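Stolutden, a cartinha da casa

Xadrez em três paredes (e o que eu faria diferente)

Oi, gente! Na última cartinha prometi contar do xadrez e recebi tanta mensagem cobrando que resolvi deixar o assunto das cortinas para a próxima. Quem estava esperando as cortinas, me perdoe, elas vêm.

Vamos lá. Faz tempo que tenho uma queda por xadrez de cor clara. Não o de camisa de festa junina, que eu também adoro, mas aquele de fundo branco com listras em tons pastel que se cruzam e vão criando outras cores nos encontros. O rosa passa por cima do amarelo e vira quase um pêssego, o verde pega no roxo e fica meio acinzentado. É uma estampa que de longe parece bagunça de cor e de perto é só listra, e eu acho isso uma delícia.

O problema é que xadrez em parede assusta. Já ouvi de tudo: que cansa, que diminui o ambiente, que é coisa de quarto de bebê, que dali a seis meses eu ia arrancar tudo. Por isso comecei pequeno, num recuo que fica no fim do corredor, fechado de três lados, onde antes eu só empilhava caixa. Três paredes baixas, um tampo embaixo e pronto. Se desse errado, eu perdia um fim de semana e uns rolos de papel.

Sobre o papel: escolhi um da linha Risdale, com listras verde-azuladas, rosa, laranja, roxas, amarelas e verdes no fundo branco. Comprei na Turcotte, que tem um mostruário grandão no balcão e deixa a gente levar um pedaço para casa. Levem o pedaço para casa! Eu quase fiquei com outro, de fundo creme, que na loja estava lindo e no meu corredor ficou com cara de pano de prato velho. Prendi as duas amostras com fita crepe e deixei lá de manhã, de tarde e de noite com a lâmpada acesa. O de fundo branco ganhou em todos os horários, e olha que eu estava torcendo pelo creme.

Para a cola, usei a Molteo em pó, que se mistura em casa. Eu fiz uma meleca na primeira tentativa porque joguei a água em cima do pó (é o pó na água, devagarinho, mexendo sempre). Com a segunda mistura deu tudo certo. Depois de pronta ela descansa 30 minutos, e nesse intervalo dá tempo de passar um café e lavar o balde da tentativa anterior, que foi o que eu fiz, resmungando.

Agora a parte que interessa, que são os cantos. Papel liso perdoa canto torto. Florido também perdoa, a flor esconde. Xadrez não perdoa nada. Se a parede do fundo está fora de prumo, a listra vertical mostra na hora, e se o teto ou a borda de cima cai um pouquinho para um lado, a listra horizontal denuncia. A minha parede do fundo estava fora de prumo (casa antiga, vocês sabem) e eu só descobri com a primeira folha já colada.

O que funcionou foi começar pelo meio da parede do fundo. Risquei a lápis uma linha com o prumo, alinhei a primeira folha por ela e fui abrindo para os dois lados. Quando cheguei aos cantos, cortei a folha deixando um dedinho virado para a parede lateral e comecei a lateral com uma folha nova por cima desse dedinho, com outro risco de prumo. A listra vertical não bate perfeitamente na dobra, mas a horizontal bate, e é na horizontal que o olho gruda. Pelo menos o meu. Uma leitora me escreveu contando que prefere colocar um perfil fininho de alumínio no canto e deixar cada parede terminar onde quiser, e eu achei a ideia tão boa que fiquei com raiva de não ter pensado nela antes de cortar tudo.

Gastei mais papel do que tinha calculado, claro. O casamento da estampa come muita sobra, porque cada folha tem que descer até a listra certa encontrar a vizinha. Se o rolo de vocês tiver a repetição grande, comprem um a mais e guardem a nota. Na Turcotte aceitam de volta o rolo fechado, perguntei duas vezes para ter certeza.

E o chão, ou melhor, a base? Passei mais tempo nisso do que no papel. A minha primeira vontade foi branco, branquinho, para não brigar com nada. Coloquei uma cartolina branca para testar e ficou um negócio gelado, parecia geladeira aberta. Depois testei madeira clara, que eu amo, só que os veios competiam com as listras e dava uma aflição. Acabei no bege bem claro com um marmorizado quase apagado, daqueles que você só nota chegando perto. Foi a melhor decisão dessa história toda! O marmorizado dá uma textura de leve, segura as cores das paredes e ainda disfarça migalha e poeirinha.

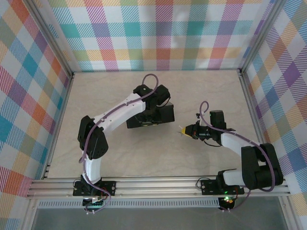

Outra coisa que aprendi é que, com xadrez em três lados, o meio precisa respirar. Eu tinha planejado uma prateleira, dois ganchos, um vasinho, uma cestinha para as chaves e mais um quadro que estava sobrando na sala. Coloquei tudo, dei três passos para trás e tirei quase tudo. Ficaram a cestinha e um banquinho liso. Se a parede já fala bastante, o resto pode ficar calado, e aí as listras aparecem inteiras, de ponta a ponta, que é quando elas ficam mais bonitas.

Sobre cor dos objetos, ando seguindo uma regrinha minha: ou preto e branco, ou uma cor que já esteja na estampa. Um azul-marinho que eu adorava ficou péssimo. Já um potinho amarelo, bem pequeno, parecia ter vindo junto com o papel. Testem antes de comprar qualquer coisa, saiam pegando o que tem pela casa e encostando na parede, é de graça e até divertido (minha bucha de lavar louça combina perfeitamente, para o caso de alguém querer saber).

Muita gente perguntou de luz. Eu tinha uma lâmpada amarelada no corredor e troquei por uma mais neutra, porque com a amarelada o roxo virava marrom e o verde-azulado sumia. Gosto de luz vinda de cima e um pouco da frente. De lado ela marca toda emenda e toda bolha, e eu tenho duas bolhas que prefiro manter em segredo. Bom, agora já não é segredo.

Bolha, aliás, se resolve assim: espera secar por completo, fura com um alfinete bem no risco de uma listra, põe um tiquinho de cola com uma seringa sem agulha e alisa com pano seco. No xadrez o furinho desaparece. Numa das minhas não desapareceu, porque eu furei com pressa e no branco.

Para quem quer ter noção de gasto, somando papel, cola, a base e uma espátula nova, deu pouco mais de 100 reais por parede, e olha que os rolos estavam em promoção. Se vocês forem forrar um quarto inteiro, a conversa é outra, e aí eu pediria orçamento. O que me passaram para o quarto de hóspedes chegava a até 2000 reais com mão de obra, e eu fechei a aba do navegador bem quietinha.

Três dúvidas que chegaram e que respondo rapidinho:

Dá para limpar? O meu dá, com pano úmido bem torcido e sem esfregar. Nada de produto com álcool, que o rosa vai embora primeiro.

Posso colar por cima de tinta brilhante? Lixe de leve antes. Eu não lixei um pedacinho atrás do banco e ele já está querendo levantar.

Xadrez grande ou miúdo em espaço pequeno? Fui de listra média. O miúdo, na amostra, me deixava meio tonta quando eu passava depressa, e o grande quase não chegava a repetir na parede lateral, ficava parecendo erro.

Se alguém aí tiver xadrez em casa, me mande foto respondendo a esta cartinha, quero muito ver, principalmente os cantos! Leio tudo às quartas, depois do almoço. Na próxima vêm as cortinas, com a história da bainha que eu fiz duas vezes e ainda está torta.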